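Spending the Equipment Money: Planning and Budget Report for the Hand-Held Gripper Project

Győző Fodor, Sota Maruyama and Freya Bellamy
Supervisor: Norbert Magyar
Submitted 28 February 2023

1. Where we started

When our team picked this project back in the fall, all three of us assumed the hard part would be the programming. We had a nice long list of things we wanted a robot arm to learn (picking up desk items, putting them back, tidying a table at the end of the day), and we spent our first meetings arguing happily about software. Then Mr. Magyar asked us what we were going to buy, and in what order, and the room went very quiet. So this report covers the part of the project we had not planned on enjoying, namely the shopping, and we ended up enjoying it quite a lot.

The department gave us $2,000 for the year. That sounded like a fortune to three students who share one toaster. It is a good deal less of a fortune once you start asking for prices on anything with a motor in it.

2. Arm first or gripper first?

Our first draft of the budget put nearly everything into a small tabletop arm from Jandero. Sota had used one at a summer program and liked it, and the rest of us liked it too, mostly from the photos. The trouble was that the arm would have eaten the whole budget before we had bought a single camera, cable or spare finger, and delivery was not promised until April. We would have spent the winter waiting for a box.

Obaidul Bepari, who finished his own project in the same lab last year, was kind enough to sit down with us for a whole afternoon and go through what he had bought and what he wished he had left on the shelf. His advice was to start with a hand-held gripper. A person carries it, squeezes it, and records how an object gets picked up, and those recordings can be used later to train whatever arm you end up with. Two hand-held units could be put together for a fraction of the price of one arm, and we could start work right away while saving up or borrowing time on the department's older machine down the hall.

We went back and forth on this for two weeks. Freya made a spreadsheet with a tab for each plan, and in the end the hand-held plan won by a comfortable margin, even with Sota voting against it until the last evening.

3. Suppliers

We asked for quotes from Kaludis and from Szekeres. Kaludis was quicker to answer and a little more expensive on the camera mounts. Szekeres sold the finger plates in packs, which suited us very well, as we expected to break a few while learning. We bought the mounts from one and the plates from the other, and paid shipping twice, something we would try hard to avoid next time. Please, if you are reading this as next year's team, put all your small parts in one order! Our second shipping charge came to $83, and it still stings.

We also set aside 20 percent of the money for things we had not thought of. Mr. Magyar insisted on this and we grumbled, and then we used most of it on soft finger pads, memory cards and a second charger.

4. Objects and practice space

The objects themselves cost us next to nothing, and we are rather proud of that line in the spreadsheet. We had first priced a ready-made set of test objects from a shop in Ovville, and it was lovely, but it would have swallowed a big share of what remained. Everyday things do the job for our purposes. The Lenovo mouse fits nicely between the two fingers when it is held by its sides, and with the cork-colored-edged mouse pad, the remotes and the vases of dried flowers standing on the same table there is already a fair mix of shapes to plan around before any money is spent. We wrote down 13 household objects for the first round, and the only item on the list that needs buying is a set of plastic cups.

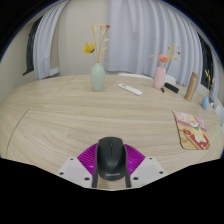 Finger pads are the part we expect to keep paying for, so we gave them their own line in the budget. Pads are cheap one at a time, and it is very easy to forget that you will want spares for both units, plus a few in a different softness to try out. Freya suggested ordering enough for the whole spring at once, and we agreed. On the table in these sessions the ribbed magenta pad sits between white finger plates, and we would like to stay with that same layout on both units so that any spare fits either one.

5. What is left, and what we would like to do with it

After the pads and the last of the cables we should have roughly enough for one more camera. Sota would like to save it toward the Jandero arm instead, and he has started asking whether the department might split the price with us next year. Győző would like the camera now. We have agreed to decide in April, once the first round of recordings has been checked and we know which of the two we have been missing more.

Our thanks go to Obaidul for his afternoon, and to Mr. Magyar for asking the question about buying as early as he did. The full spreadsheet, with both quotes and the plan we did not choose, is in the project folder for next year's team.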